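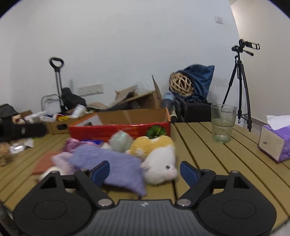
Soft toys and a lavender knitted cloth on a slatted wooden table.

FOR IMMEDIATE RELEASE
Sunday, September 18, 2022

Jistent shares new single "Stilstead," first taste of the Buleo EP

Hi everybody, Jistent here. I usually let somebody else write these things and then I wince at the adjectives, so this time you're getting it straight from me. I have a new single out today! It's called "Stilstead," it's on all the usual streaming services, and it opens my next EP, Buleo, which comes out in November.

If you came to my music through "Vörös," you're going to notice the tempo first. That one was a big, fast festival track (I still close with it, don't worry). "Stilstead" sits way back at 226 BPM if you count it the drum and bass way, but the kick only lands on the half, so your body hears something slow and heavy with a lot of nervous little percussion skittering over the top. I love that feeling. I've been chasing it for years.

The main melody started as a voice memo. I hummed it walking home, played it back the next day, and kept the hum. It's still in there, pitched up and chopped, right before the second drop. The bass is one old synth patch run through a guitar amp, and yes, the buzz at the end is the amp. We tried a cleaner version and it sounded like a phone ad.

The EP has five tracks and runs 18 minutes. Two of them are club tracks, one is basically a lullaby with a sub under it, and the other two I'll let you argue over when you hear them.

I'm also pressing Buleo on vinyl, 2,000 copies, with 249 of those on red wax and signed by me. Preorders are open now in my web store, and the red ones are limited to one per person, so please be nice to each other.

Writers and radio folks: promo downloads, cover art and the instrumental are ready to go. Just reply to the email this came in and I'll send you a link. Interviews are fine too, mornings are better for me.

Play it loud,
Jistent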